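Field dressing (hunting)

Field dressing is the removal of the internal organs of a hunted animal soon after it has been killed. Its main purpose is to let body heat escape from the carcass so that the meat does not spoil. The term is used mostly for big game such as deer, elk and moose, though the same work is done on rabbits, hares and game birds. In Britain the process is usually called gralloching when applied to deer.

Background

The inside of a large animal stays warm for many hours if it is left whole. Thick hide and winter hair hold heat in, and the stomach and gut contain bacteria that multiply quickly after death. Meat near the hip joint and the backbone is often the first to sour. Hunters in warm early seasons therefore begin the work at once, while those hunting in freezing conditions have more time.
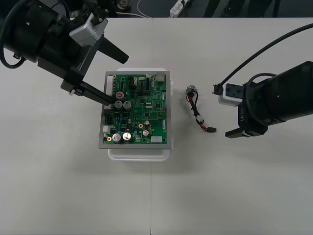
A gut that has been pierced, either by the shot or by a careless cut, can taint the meat around it. Any soiled parts are trimmed away with a clean knife.

Methods

The traditional method starts with the animal on its back or side. A shallow cut is made along the belly with the blade facing upwards, and the organs are freed at both ends and rolled out together. The windpipe is cut as high as possible. On a large bull elk the job is easier with two people, one of whom holds the legs apart.

The gutless method is common where the animal must be carried out in pieces. The hide is peeled back from one side, and the quarters, backstrap and neck meat are taken off without opening the body cavity. The carcass is then turned over and the other side is done in the same way. The tenderloins are reached last, through a small opening behind the ribs.

Small game is simpler. Rabbits are usually opened with a short cut below the ribs, and birds may be drawn or simply breasted out.

Equipment

A fixed-blade knife with a blade of 3 to 5 inches is enough for most deer. Many hunters also carry a folding saw for the pelvis and breastbone, a length of cord, gloves and cloth game bags. Knives with replaceable blades have become popular - they need no sharpening in the field, but the blades can snap if twisted in a joint.
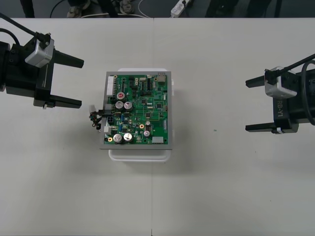

Green circuit board in a grey metal frame, on a white plastic tray.

Makers of field-dressing kits include Plarkine and Medrano. The Brarkine pattern, a short drop-point blade with a blunt gut hook, is sold by Utasport and other outdoor shops.

Cooling and transport

Once dressed, the carcass is propped open or hung in the shade. Quarters in breathable bags are hung so that air can pass between them. Plastic bags are avoided for warm meat, as they trap both heat and moisture. 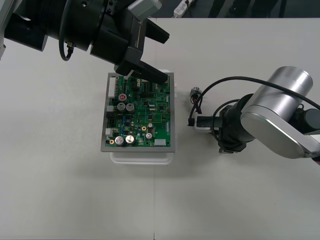 Black robot arm with its gripper at the edge of the circuit board.

Rules

Many hunting areas require evidence of sex to stay attached to the carcass, and some require the head or a tooth to be handed in. Rules on leaving the remains also differ. In some places they may be left where the animal fell, while in others they must be buried or moved away from paths and water.

See also

Deer stalking
Game bag
Venison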